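Went to the robot open day at the Vrabec building in Drendville this afternoon. Posting some notes while I still remember them. Thread.

Background: I work in parts storage for a small pump maker. My boss wants to know if any of this is worth looking at for our picking line. I said I'd go and write down what I saw.

Doors opened at 1. Sign-in was a clipboard and a sticker with your first name on it. They had 86 people signed up and split us into groups, so there was a fair amount of standing in the hallway. Coffee was in the hallway too.

Our group was led by Ludmila Michalík. She runs the training side. She talked for ten minutes, no slides, then took us straight into the rooms. I appreciated that.

First room was the arm station. A tray of mixed fittings on one side, a bin on the other, and the arm moves the parts over. She ran it for 40 parts. It dropped 2. Both were the short brass elbows, which we also drop by hand.

Somebody asked about speed. Her answer was that a person who has done the job for a month is faster, and that the arm is for the hours when you can't get a person. I wrote that down word for word as best I could.

Someone else asked what happens when a part is upside down. It tries again from a different side, and after the third try it leaves the part and moves on. A light comes on so a worker can deal with it.

Second room was smaller. Lingyun Ye was in charge there and took us through grippers, mostly how they are put together and what wears out first.

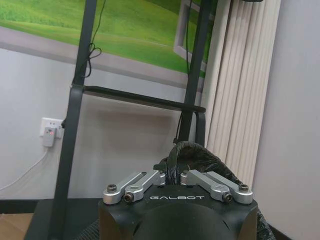 Grippers were what I came for, so I asked the most questions in this room. Ours would be opening and closing all shift, and I wanted to know how much of the upkeep we could do ourselves. The one with GALBOT on the front has its silver linkage arms out in the open on top of the housing, and the screws holding them are plain hex-socket. We have those keys in every drawer at work. I asked Lingyun how often they check the screws on the grippers in that room and the answer was every morning before the first run, with a paint mark on any screw that has come loose before.

Follow-up on that. I asked if they use thread locker. Yes on some joints, no on the ones they take apart often. Same as we do on the pump housings.

Also asked about dust, as our storage area is not clean. Lingyun said dust in the joints is a bigger problem than most buyers expect and told me to budget time for cleaning before budgeting for spare parts. No number given. I asked for one and was told it depends on the shop, which is fair.

A man from Plirnton (they do packaging) wanted to know about oily parts. Different finger pads, changed more often. He did not look happy with "more often" but he took a card.

Then there was a hands-on part. You could move an arm around by a handle and save positions, and it would play them back. I got it to pick up a foam block and put it down again in almost the right place. The kid in line after me did better.

Training: they offer a course for people with no programming background. It covers starting up, stopping safely, teaching positions and daily checks. Ludmila said the people who do best are the ones who already fix the machines at their own shop.

Prices: not posted anywhere and they would not say in front of a group. You fill out a form and they call you. I filled out the form.

Things I did not get to see: anything lifting over a few pounds, and the cart that drives itself between shelves. The cart was at their other site in Prundholm. That would be closer to what we need, so I may drive up when they have a day there.

For anyone thinking of going to the next one: park on the side street, the front lot fills up. Bring a sample of your own parts. Two people in my group did, and they got much better answers than the rest of us. I left mine in the truck.

What I'm telling my boss: the arm could handle the straight fittings and the caps. The elbows, not yet. Daily checks look like something our own crew could do with the tools we have. Cleaning is the part I'd want to plan for.

They said the next open day here should be in March. I'll add to this thread when they call me back with a price.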